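Damument PC Assembly Set – README
Last update: 31 March 2024

This set was made at the Sastamau lab for training a policy that puts parts into a desktop computer. It has 302 episodes. A person guides the arm through each one, and we save the joint states, the gripper opening and the video from a fixed camera and a wrist camera.
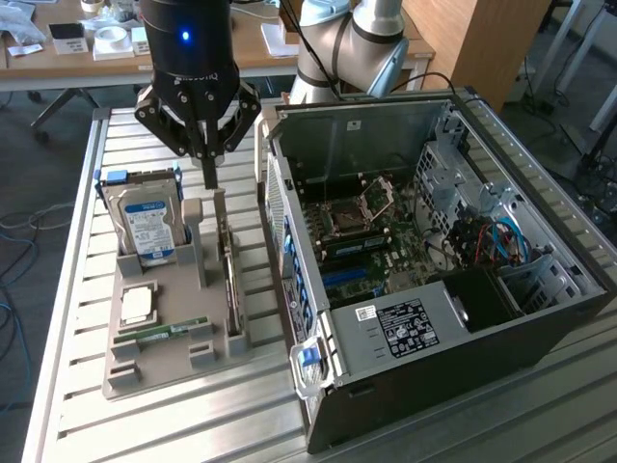

Can I use only one of the two camera views?
Each view is stored in its own folder, so you can load one without the other.

The parts wait in a gray fixture next to the open tower. Please read the fixture notes before you mix our episodes with the older Londik set – the coordinate origin is different.
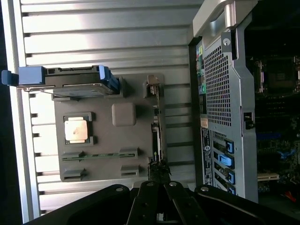 Episodes are split by part type into 4 folders. We keep the failed attempts also, and they are marked with success = 0 in the index file.

How is the set divided for training and testing?
We use 219 episodes for training and the rest for testing, and the list is in splits.txt.

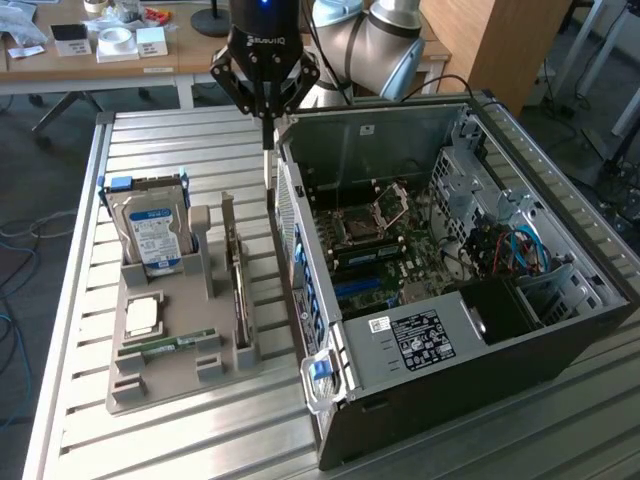
When is an episode marked as failed?
It gets this mark if the part is dropped or the operator stops the arm.

Known problem: in the October episodes the wrist video starts a little later than the joint log.

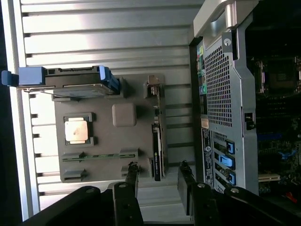

Wrist camera view: parts fixture at left, rear of the tower at right.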